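How to Clean a Whiteboard That Has Gone Gray

Posted Wednesday, August 3, 2022

A dry eraser takes off fresh ink and not much else. Over a few weeks the board at our Erkville office picks up a gray haze that shows under every new line. Cleaning it takes 20 minutes.

What you need
Two microfiber cloths
Isopropyl alcohol or a whiteboard spray (we use Vollar)
A spray bottle of plain water
A black dry-erase marker

Step 1. Find the bad spots
Wipe the whole board with a dry cloth first. Whatever is left needs the spray. Look close to the numbers and notes you rewrite most often, where half-erased ink builds up in thin streaks.

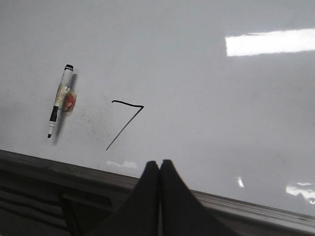
Step 2. Go over old marks with fresh ink
For stubborn lines, trace them with the dry-erase marker and wipe right away. The solvent in the new ink loosens the old. Do one line at a time.

Step 3. Spray and wipe
Put the cleaner on the cloth and work from the top down. Turn the cloth when it gets dark.

Step 4. Rinse and dry
Mist with water, wipe with the second cloth, and let the board dry before you write on it. Ink on a damp surface beads up and leaves gaps.

Do not use scouring powder or a rough sponge on a glossy board. Scratches hold ink for good.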